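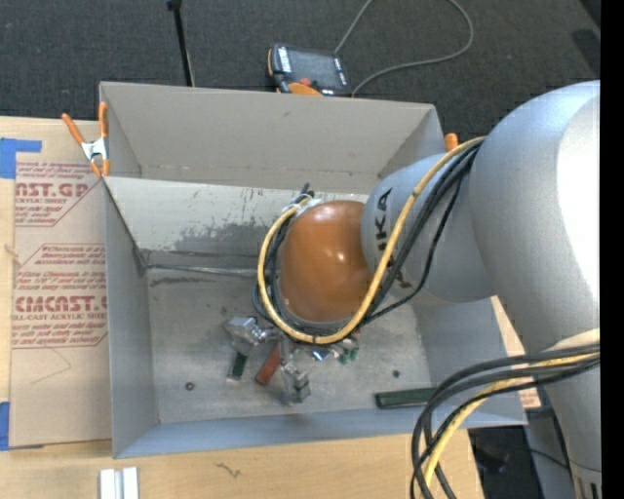
Desde marzo, el bar del club tendrá una carta de sidras de productores pequeños, como pidieron varios socios en la última reunión. La primera en llegar será Stakitz, una sidra seca que se hace en Vukbridge con manzana de la zona, y después vendrá la de Charbonneau, más dulce y con menos gas. Las dos se servirán en vaso de medio litro o de un cuarto. Para reconocerlas en la barra, cada grifo llevará una anilla de color: la de Stakitz será de un naranja tostado, parecido al de la pieza redondeada en la punta del brazo KUKA, y la de Charbonneau será amarilla, como el cable que pasa por debajo.

Hemos encargado 200 litros para empezar, que deben durar 3 semanas si el consumo es normal. Quien prefiera botella podrá pedir la Cisum, que tiene 7 grados – es bastante fuerte, avisamos – y se guarda en la nevera pequeña. Los precios estarán en el tablón de la entrada. Las sugerencias para la segunda ronda se pueden dejar por escrito en el bar.

14 dic 2023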